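Two Hands, One Small Job: Local Trial Asks What Robots Can Take Off Our Plates

Anyone who has ever stood at a kitchen counter trying to get a stubborn lid off a container, or worked a shift putting one part on top of another part until the parts started showing up in dreams, will have some sympathy for the machines being tried out this winter at Jallomham. The workshop, which has spent most of its life repairing small appliances for shops and families in the area, opened its doors one afternoon in February so that neighbors could come in, have a cup of coffee and see how far along the household robot really is.

The short answer, for those who have dinner on the stove, is that it is getting there, and that you should hang on to your dish gloves for now.

The trial is a joint effort between Jallomham and Zoltuno, a small software outfit that writes the programs telling the hands where to go. The two have set themselves a list of chores that sound almost too plain to bother with: pick up a part, turn it, fit it to another part, set it down again. There is folding on the list too, and wiping, and sorting flatware into a drawer, though the team admits that the flatware has been giving them fits. Forks tangle. Spoons slide. A person sorts them while talking on the phone and thinks nothing of it.

What draws the most interest from visitors is the work done with 2 hands at once. One-armed machines have been moving boxes and welding seams for a long time, and they are very good at it, but so much of what we do around the house takes one hand to steady and another to do the fiddly bit. Think of buttering toast, or threading a belt, or getting a battery cover back on the remote. The team started with a block and a square piece with a round hole in it, and they have stuck with that pair for weeks, partly out of affection, I suspect.
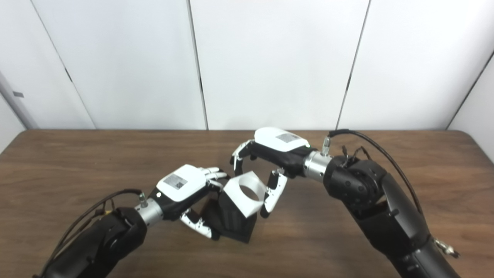
Slow hands, patient people

It is slow going, and the folks running the trial are the first to tell you so. They plan on 500 tries at a single chore before they will even talk about moving to the next one, and every try gets written up, the good ones and the clumsy ones alike. By the end of spring they hope to have 3,000 in the book across the whole list. I asked whether that got tedious and was told, very kindly, that it does, and that there is a radio.

The trouble is in the fingertips, as they explained it to me over a plate of rather good poppy seed cake. You and I know we have hold of something before we have finished thinking about it, and we ease up or squeeze harder without being asked. A machine has to be taught how hard is hard enough, and then taught again when the thing it is holding is soft, or slick, or an inch to the left of where it was last time. Change the lighting and there may be more teaching to do. Change the table and, well, you get the idea.

Shop-floor work looks closer than housework, and that seemed to be the general feeling in the room. Ruso, the fixture maker down the road, has already asked whether a pair of hands like these could put together display stands during the quiet hours of the night. On a shop floor the parts arrive in the same tray, facing the same way, and no dog comes through. Krūmiņa, the laundry and linen service, has been asking as well, and was told that pillowcases might come before fitted sheets. Anyone who has tried to fold a fitted sheet will understand!

Will it cost jobs? A number of visitors asked, and I was glad they did. Jallomham says it is having trouble filling the late shift as it is and would like the machines to do the dull end of the work while people handle the repairs. Zoltuno gave much the same answer. We will be holding them both to it, in a neighborly sort of way.

The workshop plans a second open afternoon once the folding trials are under way, and says that children are welcome as long as they stay behind the tape. Bring a mug if you can, as they ran out the first time.

Comments (4)

porchlight_mama
I would pay good money for one that matches socks. Doesn't have to be fast, I've got a basket going back to last summer.

Old Lathe
Did assembly for years and the same-tray-same-way part is right. First time a tray came in upside down we all stopped too, so I won't be too hard on the robots.

gwensgarden
Who made the poppy seed cake and is there a recipe?

R. in the hills
Went with my grandson. He asked if it could tie shoes and they said not yet, so he showed them how he does it. Nice people, parking is tight.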